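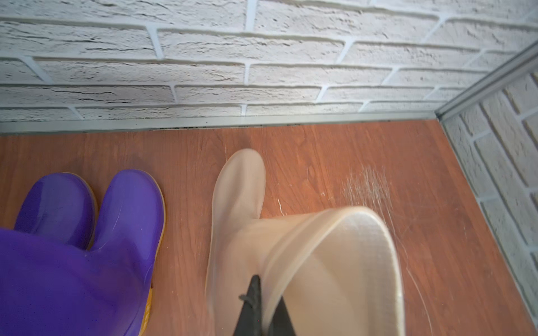 Boot cell back at work in Nudow after cable and finger service

Nudow, Dec 18, 2019

The two-armed robot cell at Tostex is running again after a stop of two days for service. The company's crew rerouted the cable conduit on the left arm, changed the fasteners on both grippers and set the wrist cameras up from scratch. The cell went back to handling rubber boots the same afternoon the last check was signed.

Tostex built the cell to practice picking up and pairing soft footwear. The work is done for Renora, which rents out rain boots and wants returned pairs matched and stood up before they go to washing. A rubber boot is an awkward thing for a gripper. The shaft folds when it is pinched, the foot end is heavier than the top, and a boot lying on its side rarely stays where it was put. The cell, which everyone in the building calls Paul, had logged some 635 hours since its last full service.

The trouble that led to the stop was small. The left arm had begun to pause at the far end of its reach, mostly on picks close to the back wall. The log showed a short loss of signal from the wrist each time. Technicians swapped the wrist camera first and got the same fault. They then moved the arm by hand with the power off and found that the conduit pulled tight when the wrist was turned all the way over. One of the ties holding it had slid down the link and taken up the slack.

The conduit now leaves the base with a longer loop and rides over the top of the arm. It stands a little higher than before at the wrist end, so the program had to be told to keep the arm farther from tall boots on the left side. That change took longer than the cable work. Seven stored positions had to be taught again, and two of them were dropped as no longer needed. 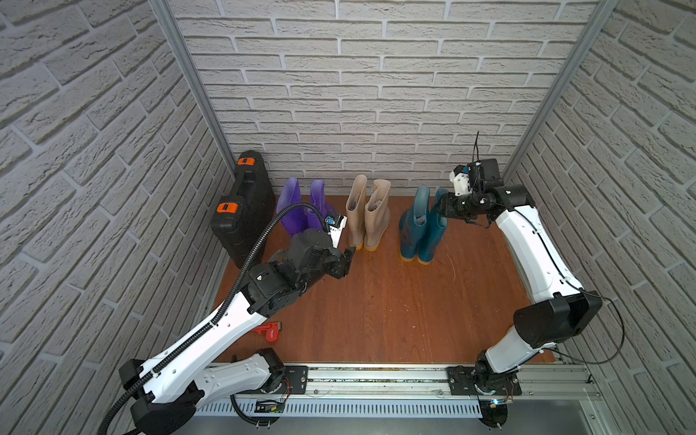
Both arms are bolted to the front rail on their own mounting plates, and the plates were checked while the cell was down. The bolts on the right side were at the proper torque. On the left, one had backed off slightly and was replaced, and all the bolts on that plate were marked with paint so that any further movement will show up at the weekly look-over. The rail itself was left alone. Moving it would mean measuring the distance between the two arm bases again, a job Tostex has put off until January.

The gripper fingers were taken off and cleaned. Rubber leaves a film on them that builds up slowly and makes the grip less predictable, sticky on one pick and slippery on the next. The crew wipes the fingers down with alcohol at the end of each shift, but the film also gets in behind the mounting face, where a cloth does not reach. With the fingers off, that face was scraped clean, and the screws went back in with fresh thread lock. The fingers themselves were kept. They have some wear, and a spare set is on the shelf.

After that came the cameras. Each gripper carries a small one close to the wrist, and its position in relation to the fingertips has to be known before the arm can be trusted near a boot rim. The old values were thrown out and the routine was run from the beginning on both sides. The right camera passed on the first run. The left one had to be loosened, turned a little and run again. The cell now refuses to start a job if the camera values are older than the last time the fingers were removed, a lock that was not in the software before.

Testing was done with three pairs of boots in different colors, first standing in a row along the back wall and later with boots lying down. Standing boots were the easy part. For a boot on its side, the arm is supposed to take the rim of the shaft, lift slowly and let the foot swing under before it lowers. The lifting speed was cut for the first test day and will be raised again in steps.

The floor panel is due for attention too. It takes a good many knocks from low picks, and the finish has suffered for it. Tostex has a replacement panel in stock but decided against fitting it during this stop. A new surface reflects light differently, and the crew did not want to change the floor and the cameras in the same week.

Thaddäus Stöckli wrote the service plan and did most of the work at the left arm. He said the fault would have been found sooner if the first test had been made with the arm fully stretched and the wrist turned, the position in which the signal was lost. That move has been added to the morning warm-up. It takes the arms through their whole range with nothing in the grippers, and an operator watches the cables while it runs.

The morning list now reads, in order: look along both conduits, try the ties by hand, check the paint marks, wipe the fingers, run the warm-up, and look at the log before loading any boots. The list hangs beside the emergency stop. Operators initial it and file it at the end of the week.

Renora had asked whether the cell could be left to run through the night once the fault was fixed. Tostex turned this down for the time being. There will be a person at the booth whenever the arms are powered, at least until the cell has gone a full month without a signal loss.

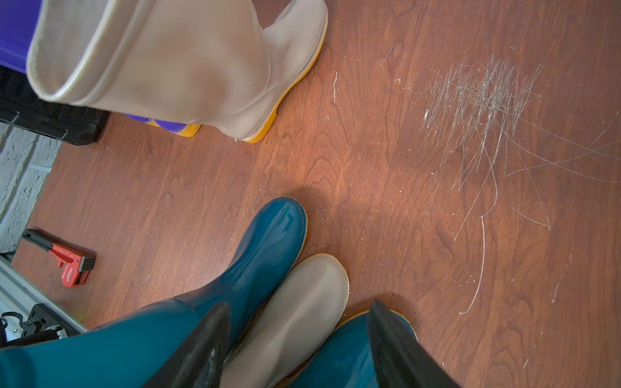
Obaidul Debnath would like the next round to spend more time on boots that end up lying against each other, where the fingers have little room to get in and a pick can easily drag the neighboring boot along. He said a clean row along the wall tells the crew that the cables and cameras are in order but says little about a bin of returns tipped out on a Monday's worth of rentals, and he has asked for a tally of dragged boots to be kept in the log from now on.

Tostex agreed to the tally. The next planned stop is in January, when the distance between the arm bases will be measured and the new floor panel goes in, with a second camera run afterward.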